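Telier Kitchen 2: a few weeks of picking up pretend fruit

Posted October 31, 2020

I've been after a decent virtual kitchen for ages. I like trying out grippers, I can't afford many grippers, and my real kitchen is in use by people who want their tea. So when Telier put out the second version of their kitchen pack in July I paid my £58 and cleared an evening for the install (which took twenty minutes, so I had a lot of evening left over).

What you get is a set of rooms, a rack of arms and grippers to bolt together, and 1,128 household objects to scatter about. You drive it with a game pad, a proper controller or your own code. I used all three, badly at first.

Setting up the arm

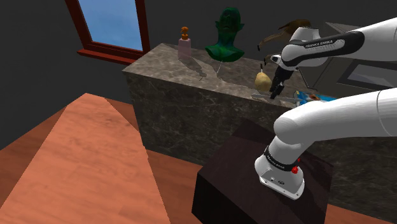
Choosing an arm is the first thing you do, and I went with the Franka because it's the one I've spent most time with on screen and I wanted as few new things to learn as possible. You put it on a plinth, drag the plinth where you like, and off you go! I'd suggest starting with something friendly on the counter, like that pear, with the two fingers brought down close beside it so you can judge the gap before you commit. The shadows help more than I expected with that. In the first Telier kitchen everything looked as if it was hovering, and I spent half my life stabbing the worktop. Mind you, some things still do hover if you let the scatter tool place them, and I had a brown bird thing hanging in the air at the back of the counter, wings out, for a whole session before I bothered to delete it.

The two grippers

I compared two, both from the add-on rack. The Windel is a plain parallel one with short stubby fingers, and the Fu is longer and thinner, with softer pads. I ran 190 attempts over the weeks and kept a tally on the back of an envelope. On fruit I couldn't tell them apart. On cutlery the Fu was miles better, mostly down to being able to get its tips under an edge, though it did tend to let long things swing, and once a spoon starts swinging in this software it keeps swinging until you've gone off and made a coffee.

Clutter is where you find out what you've bought. I like a messy worktop for testing, so there's usually a spatula lying at an angle and something with a serrated edge half hidden under something else. Thin things are the real pain. The physics gets a bit twitchy when the fingers close on anything skinny, and you can see it shiver. Slowing the closing speed right down cured most of it for me.

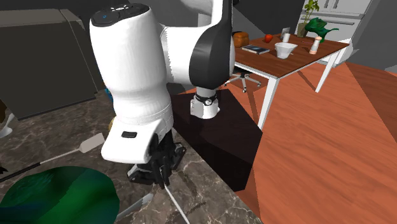 Cameras

You can hang a camera pretty much anywhere, and I ended up with three: one wide, one closer to the counter, and one on the wrist. The wide one is lovely for showing people what you're up to and no use whatsoever for picking things up. The wrist one is the one that matters. You look straight along the fingers, so lining up the gap between them with whatever you're after becomes quite natural after an hour or so, and I stopped using the other two except to check I wasn't about to clout a cupboard with my elbow. The trade-off is that anything near the lens gets enormous and takes over the view. A potato can look like a small moon!
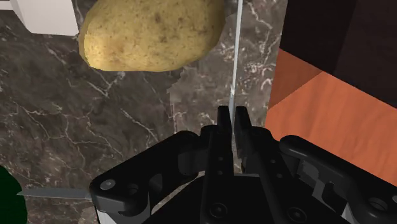 It also means you lose your sense of depth, and I haven't found a nice way round that. Yuk-lan Pan on the Laststead forum recommends turning on the distance readout in the corner, and I did, and it's fine, but I kept reading the number when I should have been watching the fingers. A wider lens setting is in the menus somewhere. I found it once and couldn't find it again.

Textures up close are hit and miss too. The wood is good. The marble is handsome from across the room, but go in with the wrist camera and you get the odd blotchy, pixelated patch, and if you're training anything to look for edges that might well bother you.

Game pad or controller?

Game pad for messing about, controller for anything you care about. The pad has a dead spot in the middle of the stick that makes tiny movements jerky, and you can tune it out, nearly. I still reach for the pad when I'm tired.

Would I buy it again?

Yes, at that price. I'd want the swinging sorted before I recommended it to anyone working mainly with cutlery, and the saved layouts need folders, as mine are now one very long list with names like "pear again" and "pear again new". The Fu gripper costs extra, the Windel comes in the box, and if you're only ever going to lift fruit I'd stick with the Windel.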